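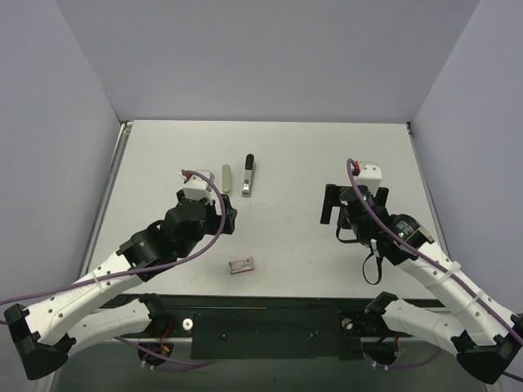
The new gloves grip well enough, but the cuff is too short and rain runs straight down into the palm, Davina Chisholm wrote on her May comment card. Several other cards from the Prarton yard made the same point in fewer words, and the cuff is now the main open question in the glove trial.

This report covers the second stage of the protective glove and rainwear replacement at Omport, paid for out of the site safety grant. The first stage (choosing suppliers and fitting sizes) was closed in the last report.
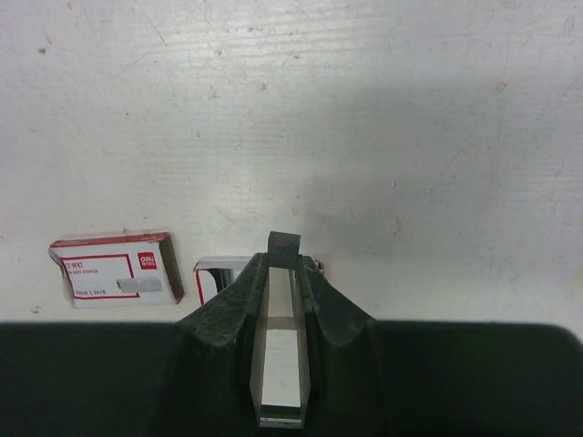
Kamil Jelínek
Protective Equipment Coordinator, Omport

Gloves

We ordered 300 pairs of the Sadden coated knit glove in sizes 7 to 11. By the end of May, 139 pairs had been handed out across the Prarton yard and the loading dock. The rest are in the store room, sorted by size. Size 7 is nearly gone and we are holding far too many of the largest size, so I have asked the supplier to swap unopened boxes. They have agreed in principle but want us to pay the return shipping.

Palm wear is better than with the old leather gloves. The coating holds up on timber and banding. It does less well on wet steel, where it starts to peel at the base of the thumb. Dae-han Cheon has kept the peeled pairs with the issue date marked on the cuff, and they will go back to the supplier with our notes.

On the cuff, there are two ways to go. The same glove is made with a long knit wrist, at a higher price per pair. The other choice is to keep the short cuff and change the jacket sleeve so that it closes over the glove. Cyprian Śliwiński's shift is trying the long wrist now. I would like to wait for their cards before spending more.

Rainwear

All 111 jackets have arrived. The reflective tape, hood and storm flap match the order. The inside pocket was left out, and the supplier has given us a credit for it. Trousers are late – the first batch came with the wrong knee pad pockets and was refused at delivery.

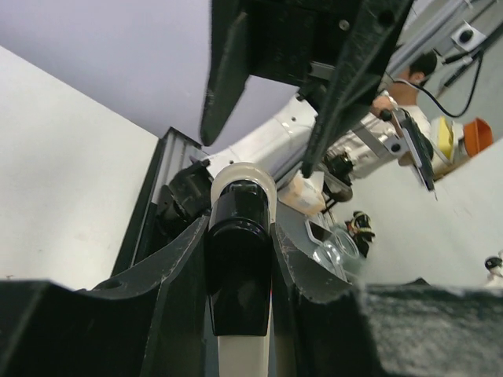 Until the right ones get here, crews are wearing the new jackets with the old bib trousers. That works, although the old trousers have lost most of their reflective strip and should not be worn on the road side of the yard after dark. A notice to that effect is up by both time clocks.

Washing

Chang-ho Cha has taken over the laundry contract with Ji. Jackets go out in the weekly bag with the coveralls. Two came back with the seam tape lifting at the shoulder, which points to the dryer being set too hot. Ji has been sent the care label and has moved our rainwear to a low-heat cycle.

Spending

Gloves and jackets are within the approved amount. The trousers have not been invoiced. If the long wrist is chosen, the extra cost can be met from the pocket credit and the money set aside for spare hoods, with no new request to the grant.

Next steps

Collect the remaining cards from the wet-steel crew. Settle the return shipping. Get a firm delivery date for the trousers in writing. I will send the cuff recommendation separately once the long-wrist cards are in.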